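5. Comparing two grippers on the snack bar test

By now you've got both arms bolted to the frame and talking to the controller (if not, go back to section 4, I'll wait). This is the section I like best, where you get to try one set of fingers against another on something more annoying than a foam cube. I use snack bars. The wrappers are shiny, they crinkle, they slide, and the ends flop about in a way that shows up a lazy grip straight away. They're also cheap, and you can eat the retired ones.

I wrote this for the Iveo parallel gripper and the Lomine parallel gripper, as those are the two we keep at Utdale. Any pair that fits your wrist flange should work, though you'll have to sort out your own stroke limits.

What you'll want on the table

- A mix of wrapped bars, different colours and different wrapper finishes. Squash a few so they aren't all nice flat rectangles.
- At least one shallow tray and something with taller sides, like a plastic basket. Low sides forgive a sloppy release and tall sides don't.
- A dark mat. Su-chen Fung put me on to this one, and it made the wrapper edges much easier to find in the camera view than bare wood did.
- Something you don't want knocked over. We use a little potted plant. It keeps people careful with their elbow paths, mine included.

Steps

5.1 Power down both arms and fit one gripper to each. Snug the flange screws up by hand first, then go around again with the driver. Don't gorilla them.

5.2 Run the gripper cables back along the arm with a generous loop at the elbow. Reach the arm out as far as you're going to ask it to go and look for anything pulled tight. Bundled cables look tidy at home position and then go like a guitar string at full stretch (guess how I know).

5.3 Power up and home one arm at a time. Left first, then right.

CAUTION: Keep your hands off the tabletop while either arm is homing. The fingers open all the way during homing and they don't care what's beside them.

5.4 In the controller, set the grip force on both grippers to 81. The units are arbitrary, so please don't go comparing that number with one off a data sheet. It's just where I start.

5.5 Scatter the bars. I mean properly scatter them, some flat on the wood, some on the mat, a couple up near the back rail where the reach is awkward. If you line them up in neat rows you'll get lovely results that tell you nothing much.

5.6 Park the left arm with its fingers open, clear of the centre. Pick with the right arm first. Come down over the bar, close, and lift just high enough for it to hang free.

5.7 Hold for 2 seconds and watch the bar. You're looking for slow creep through the fingers, or the wrapper sliding while the bar stays put inside it. Write down which one you saw, as they need different fixes.

5.8 Place the bar in a tray, open, and retract straight up. Then park the right arm and repeat with the left.

NOTE: If the bar creeps, bring the force up a little at a time. If you can hear biscuit breaking, you've gone too far. Lok-yiu Chu swears by changing the finger pads before touching the force at all, and having fought with it through most of December I've come round to that view.

5.9 Swap the grippers between arms and run the whole lot again. I know, it's a pain. Our left and right arms have slightly different wear in the wrist, though, and the first time through I very nearly blamed the Lomine for something the arm was doing.

How many tries is enough? We do 144 picks per gripper, half on each arm, and that takes up most of an afternoon with a tea break. Deming Tian reckons you can see the winner well before that, and he's often right, but the crumpled bars don't come up often enough in a short run for my liking.

CAUTION: Both arms can reach the middle of the table. The controller won't stop them meeting there unless you've set up the shared zone in section 3. Check it's switched on before you run anything with two arms moving.

A word on crumbs. Bars split, crumbs get everywhere, and they will pack into the finger slides. Brush the slides out between gripper swaps and give the table a wipe when you're finished. Don't use compressed air, it only drives the stuff further in.

When you're happy with the numbers, save them under the gripper's own name and move on to section 6, camera placement.
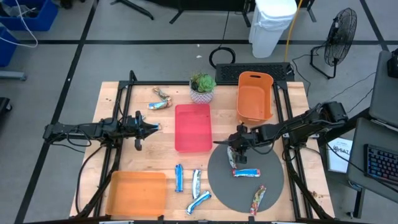

Fig. 5: Right gripper holding a bar over the mat (step 5.6), left arm with fingers open.

Questions about this guide: ask Nabila Ginting, Utdale arm bench | © Utdale 2025 | Back to top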